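Drultis Toy Tidy — data card

Drultis is a collection of short recordings of one small, cheerful job: getting soft toys off a table and into a basket. We love this task! Everybody has done it, and hardly two people do it alike.

Contents: 1,862 recordings, 98 soft toys, 3 rooms
Rooms: Kragh, Bellover, Plindport
Suggested starter set: the first 1,000 recordings 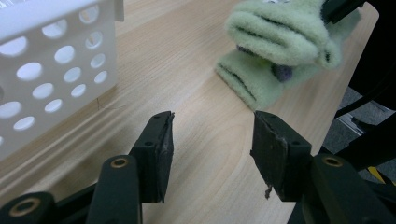

Baskets turned out to matter more than we expected when we planned the tidying. A deep one hides a toy completely, so you can't tell later what went in. White plastic with rows of round holes is our favourite kind — light comes through the sides, and it wipes clean in seconds. The table stays the same for a whole session, and toys go back on it in any old order.

Toys are labelled by main colour first, then by feel (fleecy, smooth, knitted), then by creature. Creature is the fun one, and the messiest. Plenty of soft toys are a bit of everything, so the field takes free text and we keep every guess. 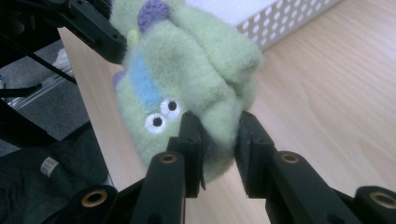 Shona Pomare would drop the creature field altogether and sort by size, on the grounds that a basket fills up the same way whatever you call the toys. We've added a size column for the next release and kept the creatures too.

Known gaps: very large toys, anything with a rattle, and lidded baskets. Corrections to labels are very welcome — please give the recording number.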